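Call for participants: remote operation of a two-armed robot in a mock greengrocer's

Kouris research group, Bullville site
Contact: Ching-wen Lai

We are recruiting adults to take part in a paid study on how people control robot hands at a distance. No experience with robots, programming or gaming is needed. Sessions run through January and places are allotted in the order in which completed forms reach us.

Background

In our earlier study, operators picked produce from a display and placed it in a shopping basket under two control methods. In the first (direct mapping), each robot finger follows the matching finger of the operator's glove. In the second (shared grasp), the operator sets the position of the wrist and the software closes the fingers. Shared grasp gave fewer dropped items on rounded produce. On long produce, and on the basket handle, the difference between the two methods was within the spread between operators, and the sample was too small to settle the matter. The present study repeats the comparison with more operators and a longer practice period.

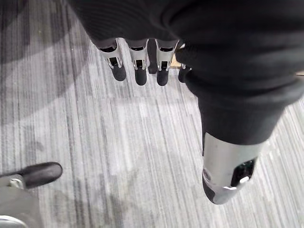 The thumb is treated separately in the analysis. Under direct mapping most operators reported that its position was the hardest to judge from the wrist view, and several asked to switch to the head view before closing the hand. Participants in the new study may change view at any time, and each change is logged with the state of the fingers.

What you will do

You will attend one session. It starts with 30 minutes of practice, followed by the trials in two blocks, one for each control method. The order of the blocks is set by draw. In each trial you receive a short shopping list on screen, move the items from the display stand to the basket, and then lift the basket by its handle. After each block you fill in a workload form of 14 items. A break is given between blocks and you may ask for others.

You will sit at an operator station in a separate room and will not share the floor with the robot. 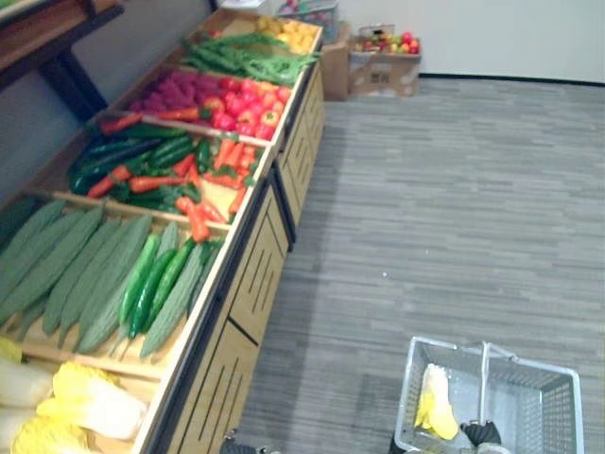
Display stand with imitation vegetables and shopping basket, seen from the head view.

All produce is imitation, so weight and surface differ from the real item. Results should be read with this in mind, and the same limit will be stated in the report.

Who can apply

Applicants must be aged 18 or over, have normal or corrected eyesight, and have full use of both hands. Left-handed applicants are welcome and are at present under-represented. Please do not apply if you took part in the earlier study or if you are prone to motion sickness when using a headset.

Data

We record glove movements, robot joint positions, both camera views and your form answers. Your face and voice are not recorded. Records are stored under a participant code. You may withdraw during the session without giving a reason, and up to 7 days afterwards by quoting your code.

How to apply

Ask for the participant form from Ching-wen Lai at the Bullville site office. Questions on method or analysis should be put to Cheuk-hei Chiang. Travel claims are handled by Szu-yu Hung.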